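Rechercher dans le cours
OK

Robotique de service, séance 6
Les machines savent-elles faire les corvées ?
Notes de cours, Ama Kwofie
Version du 24 octobre 2025

1. De quoi parle-t-on

Une corvée, dans ce cours, est une tâche manuelle courte, répétée, sans plan écrit, faite dans un lieu qui n'a pas été aménagé pour une machine. Ranger des livres, vider un égouttoir, remettre un rayon en ordre, dégager un poste de travail. On exclut le lave-linge et le robot de soudure : dans les deux cas, l'environnement a été construit autour de la machine.

La question de l'examen de juillet portait sur cette distinction et beaucoup de copies l'ont manquée. Relire la séance 2.

2. Ce qui marche déjà

Aspirer un sol dégagé. Tondre une pelouse délimitée. Déplacer des bacs identiques entre deux postes fixes. L'atelier Alldale, étudié en TD, fait transporter ses bacs par des chariots autonomes et garde des opérateurs pour tout ce qui se passe à l'intérieur du bac.

3. Ce qui résiste

La prise d'objets serrés les uns contre les autres. Pour saisir un livre de poche au milieu d'un groupe, il faut d'abord créer un espace, puis entrer un doigt sans plier la couverture. Une personne le fait en basculant le livre par le haut. Une pince à deux doigts n'a pas toujours la place de reproduire ce geste.

L'encombrement. Un bureau réel porte un écran, des câbles, des objets posés là sans logique. L'écran gêne l'approche et cache une partie de ce qu'il y a derrière. Le planificateur doit choisir entre contourner et déplacer, et déplacer un écran pose un tout autre problème que déplacer un livre (masse, câble, stabilité du pied).

La fin de tâche. À quel moment la table est-elle rangée ? Le critère change d'un foyer à l'autre et figure rarement dans les données.

4. L'essai Skedden

Les chiffres ci-dessous servent de base au TD. Le projet Skedden a réuni 3934 démonstrations de rangement sur table, faites à la main avec des pinces tenues par des opérateurs. Le modèle a ensuite été évalué sur 300 essais, dont 100 avec un gros objet gênant placé sur la table. Les échecs se concentrent dans ce second groupe. Les causes notées le plus souvent sont une mauvaise approche latérale et la chute du livre voisin au moment du retrait.

Le fabricant Stetola présente de son côté un taux de réussite élevé, mesuré sur table vide. Les deux résultats ne sont pas comparables.

5. Réponse provisoire

En atelier, oui pour une partie des tâches, à condition que les pièces soient connues et présentées dans le même ordre. À domicile, pas encore, sauf pour le sol. Agbenyega (lecture obligatoire, chapitre 2) défend une position plus optimiste ; son argument repose sur la baisse du coût des démonstrations. À discuter en groupe.

6. Travail à rendre

Décrire en une page la suite de gestes nécessaires pour prendre un livre dans un petit groupe posé debout à côté d'un écran. Indiquer pour chaque geste ce que la machine doit percevoir et ce qui peut mal tourner. Pas de schéma de commande à ce stade.

Ce site utilise des cookies pour mesurer la fréquentation. Accepter | Refuser

Contact | © Notes de cours A. Kwofie | Haut de page

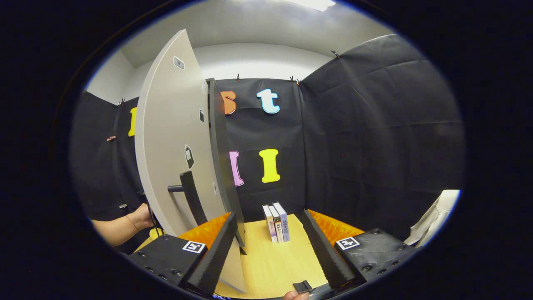 Fig. 1. Trois livres de poche debout entre les doigts de la pince, près d'un écran.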